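Yaneth Apaza
Nov 28, 2018

Thread. I moved out of my apartment in Drumton last month after six years and got nearly all of my deposit back. A few people asked how, so I'm writing down what I did and what I'd change.

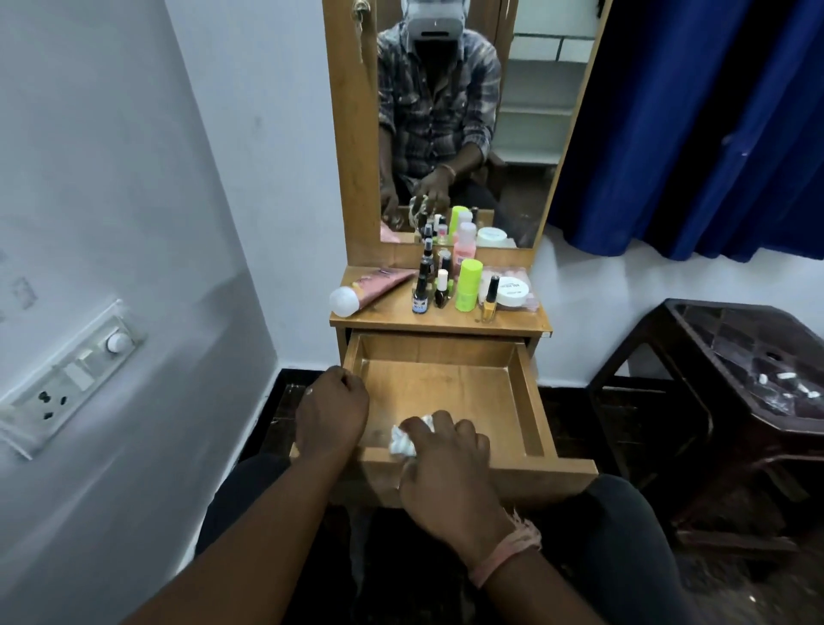 First thing is the lease. Mine was 34 pages and I had read maybe four of them before October. The part about moving out was split between two sections, and one of them was in an addendum I signed a year after moving in. Find all of it before you give notice.

My lease wanted notice in writing, 60 days out. Email did not count. I mailed a letter and also handed a copy to the front desk and asked them to stamp it. They didn't have a stamp. The woman at the desk wrote "received" with the date and her initials, and that was fine.

Next, the move-in checklist. You probably filled one out. I found mine in a folder with a takeout menu and the manual for a microwave I no longer own. It listed a chip in the bathtub and a burn mark on the kitchen counter, both in my own handwriting from six years ago.

If you can't find yours, ask the office for their copy. They have to look for it. My neighbor Crisanto Soriano asked and they found his the same afternoon.

I asked for a walkthrough before the final one. Not every state makes them do this, but a lot of managers will if you ask politely and pick a slow time of the month. Mine took 20 minutes.

What she flagged: the oven, the blinds in the bedroom, nail holes over the couch, the track of the sliding door, and the drip pans on the stove. Also the light in the hall closet, which I thought had been dead since I moved in. It needed a bulb.

Oven. I used baking soda paste overnight and a plastic scraper. It took two rounds. The racks went in the tub on an old towel with dish soap and hot water.

Drip pans. Don't clean them. New ones at Mercado Hardware were cheaper than the cleaner I was going to buy. Take an old one with you, because the sizes look the same on the shelf and they aren't.

Blinds. I had two broken slats. You can move slats up from the bottom of the blind, where there are usually extras. There are videos. It's boring but it works, and the building charges $70 per blind.

Nail holes. Small tub of spackle, a putty knife, fine sandpaper. I asked the office what paint they use and they gave me a half cup of it in a jar. If they don't offer, ask. White is never just white. I had one spot I touched up earlier with my own paint and you could see it from the door.

Sliding door track. Vacuum first, then an old toothbrush. If you wet it before vacuuming you get mud. I wet it before vacuuming.

Furniture. I sold more than I planned to. Anything you don't want to carry down the stairs, list it three weeks out, not three days out. In the last week people know you're desperate and they offer you ten dollars.

What sold fast: the bookcase, the desk chair, a box fan. What didn't sell: the couch. The couch cost me money to get rid of. The city picks up large items but you have to schedule it, and the next open date was after my lease ended.

Wipe out drawers and take photos of the insides before you list anything. People ask about the insides every time. Then empty them again before the buyer comes. I left a phone charger and a set of measuring spoons in the bookcase cabinet and never saw them again.

Movers. I got three quotes. Adberg was the middle one and I went with them because they gave me a flat price in writing. The lowest quote was hourly with a four-hour minimum, and the reviews were full of people who paid for seven.

Reserve the elevator if your building has one. Mine does and I forgot. Someone on the fifth floor had it until noon and the movers sat in the truck. Flat price, so it cost me nothing, but it was an awkward morning.

Utilities. Set the electric to end the day after your lease ends. I cut it off a day early by mistake and did the last of the cleaning with a flashlight.

Internet was the worst of it. They wanted the modem back, at a store, in person, with the power cord. Get a receipt and keep it. They billed me $242 for the modem anyway and took it off after I sent them a photo of the receipt.

Photos of the empty apartment. Every wall, every floor, inside the oven, inside the fridge, under both sinks, inside every closet. Run the faucets on video. I emailed all of it to myself so there'd be a date on it, then sent the same email to the office.

Keys. Count what you were given against what you hand back. I was short one mailbox key and it was $15. It was in my coat pocket. I found it a week later.

Leave a forwarding address in writing. In my state the deadline to return the deposit is tied to this. Do the post office one too, but they're separate things — the landlord doesn't find out from the post office.

The result: they kept $40. $25 for "additional cleaning, bathroom" and the $15 for the key. I asked for an itemized list and got one. I could argue about the bathroom but I don't want to.

They tried to charge me for the bathtub chip at first. I sent the move-in checklist with my note on it and it came off the same day. That one piece of paper was worth more than all of the scrubbing.

What I'd do differently: start on the oven earlier, reserve the elevator, schedule the couch pickup the same day I gave notice.

I'm in Kastmont now, in a smaller place with better windows. I filled out the new checklist the first night and went slowly. It's three pages. I wrote down the closet bulb.

Several people are asking about carpet. I didn't have any, so I can't help — reply if you've dealt with it and I'll repost.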